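Harish Pandey
outubro · fio

1/ gente, a mesa chegou. mesa de trabalho, tampo claro, comprada na Gorirent, linha Westa. vou contar tudo aqui porque três pessoas me perguntaram no privado e não vou digitar três vezes

14 comentários · 31 compartilhamentos

2/ contexto rápido: a antiga era aquela preta de vidro. marca de dedo o dia inteiro, gelada de manhã, refletia a janela na minha cara. aguentei 2 anos. chega

3/ paguei 169 na promoção, frete por fora. o Girish Nigam achou caro pra "uma tábua com pé". o Girish come em cima da caixa da impressora, então né

4/ entrega: prometeram de manhã, chegou 18h40. dois lances de escada. tampo embrulhado em papelão e manta, nenhum canto amassado. os pés vieram em outra caixa, parafuso em saquinho, manual só com desenho

5/ montagem foi de boa. dica: põe o tampo virado pra baixo em cima de um cobertor, encosta os parafusos todos SEM apertar, depois aperta em cruz. eu apertei o primeiro até o fim e tive que soltar tudo. perdi meia hora nisso

6/ agora o que interessa, o veio. no site parecia tudo lisinho, quase bege de parede. ao vivo tem onda, faixa creme, faixa mais puxada pro castanho, uns redemoinhos do lado esquerdo. fiquei uns minutos só olhando, confesso 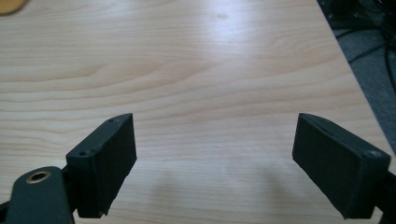 7/ SOBRE O BRILHO

perguntaram se é fosco. não é. o acabamento é liso, meio brilhante, e a luz do teto bate e faz uma mancha clara bem no meio do tampo. de dia me incomoda menos. de noite vou testar uma luminária de lado e desligar a de cima

9 comentários · 12 compartilhamentos

8/ tem também uns pontinhos escuros na madeira. pode ser nó, pode ser sujeirinha, ainda nao passei pano direito. se for nó fica, eu gosto. madeira sem pontinho nenhum me parece adesivo

9/ limpeza: o papel da loja manda pano macio quase seco, sempre no sentido do veio, nada de álcool. minha tia em Clastville usa óleo de um tal de Yadav na mesa dela e jura que é milagre. alguém já usou em tampo com acabamento assim?? tenho medo de manchar

10/ regras novas da casa -- copo só com porta-copo, nada de panela quente, estilete só em cima da base de corte. vamos ver quanto dura

11/ comparando com a de vidro: escrever à mão ficou outra coisa. a folha não escorrega, o braço não gela. e o barulho! apoiar a caneca no vidro era um susto toda vez

12/ ponto ruim pra ser justo: o manual é péssimo e faltou uma arruela. mandei mensagem pra loja, responderam em 3 horas, disseram que mandam outra. por enqunato tá firme, balancei de propósito e nada

13/ pediram mais uma do tampo pra ver as curvas. do lado esquerdo o veio desce e sobe de novo, depois vai abrindo e achatando pra direita. é a minha parte preferida -- vou deixar o teclado mais pra lá só pra não cobrir 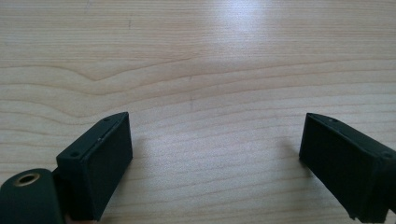
O veio do tampo, com um reflexo claro no alto.

14/ falta decidir onde vai a régua de tomada. embaixo, presa com abraçadeira, ou atrás no rodapé? aceito foto da gambiarra de vocês

22 comentários · 8 compartilhamentos

15/ e Girish, se vier aqui em casa: porta-copo. tá na gaveta de cima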